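Hestungate store changes box sizes for small goods

The Hestungate store will move its small household goods into two box types starting in September, stock lead Ekua Tsikata said Wednesday. The change covers 190 items now kept in mixed packaging.

Flat items go into a low rectangular box with a separate lid. Single pieces go into a cardboard cube with a label on the front face - the label must stay readable from the aisle.

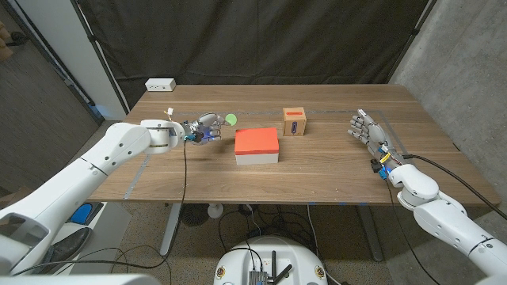
Packing is done at a table, one item at a time, and each box is closed before the next is opened. Lids are not to be swapped between sizes. A shelf bay holds up to 24 boxes.

Old packaging will be accepted at the Jaltport counter for 5 weeks after the change. Questions about labels go to Zuweira Yakubu at the stock desk.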